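Setwood Keyboard Society - Members' Forum
Topic: Proposed standard for internal battery replacement

D. Czarnecka (Moderator)
Members are invited to comment on the draft guideline for memory batteries in loan synthesizers. The draft recommends that every soldered cell be replaced with a socketed holder at the first service.

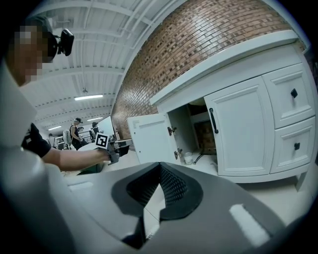 One participant, gripper in hand.

Reto_K
I support the draft. Patch data should be saved by SysEx dump before the cover is removed. Our Trunstead module lost its user bank in May when this step was omitted.

EBogale
I must respectfully disagree with the socket requirement. A holder adds height, and in the Cokel rack units the clearance beneath the upper board is about 10 mm. A tabbed cell, soldered as the manufacturer intended, is the sounder repair.
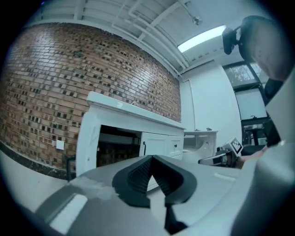
Brick wall and dark skirting, gripper in the foreground.

Reto_K
The low-profile holder fits the Cokel. I have installed 12 of them without modification to the case.

EBogale
Then the part should be named in the guideline. As drafted, any holder would comply. 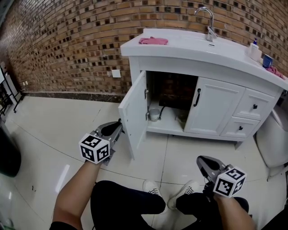

I would also ask that the replacement date be written inside the cover - the present service cards are frequently separated from the instruments.

D. Czarnecka (Moderator)
Both points are noted. Clause 3 will be revised to specify the holder and to permit tabbed cells where clearance is limited.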